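Home | Issues | Authors | Submit | Search

Zihan Shao, Hiu-tung Yip and Rasmus Rimkutė
April

3.2 Containers without a name

The most enjoyable part of the Darcombe inventory was the group we came to call the unnamed containers. Of the 1110 household vessels on our list, most went into a class within seconds: mug, jug, tub, bowl. A small set held us up every time, and these turned out to be the best material in the study! People in the 17 kitchens we visited used them every day, had strong feelings about where they belonged on the shelf, and had no settled word for them.

Shape is the main source of the trouble. A cup is expected to be round all the way, and a jug is expected to narrow toward a lip. Once a vessel has a body like the first and a side piece that hints at the second, people split (often within one household) over which it is. Figure 3 gives a good case, a frosted piece with a wide oval opening and a rounded bulge to one side.
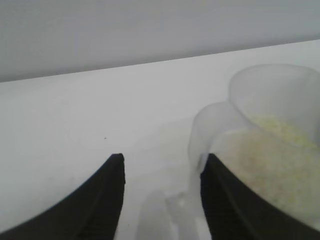 Figure 3. Translucent, milky-white plastic container on a white tabletop. The side lobe may be a spout.

Frosted plastic adds a second puzzle that we had not planned for and were delighted to find. Clear vessels get named by what is in them, and solid ones by their outline. Frosted ones fall between the two, and the words people gave us drifted from one visit to the next. Lihua Lü, who coded the Saturday interviews, logged "scoop," "pourer" and "the cloudy one" from a single family in Tukthorpe, all for the same item.

We kept every one of these words in the final list. Folding them into "cup" would have made the tables shorter, but it would have thrown away the very thing we hoped to learn, that is, how people sort a shelf when the shop label is long gone. Section 3.3 takes up the matching question for lids, where the arguments were even livelier.

Contact the authors | Copyright Drornik Papers | Back to top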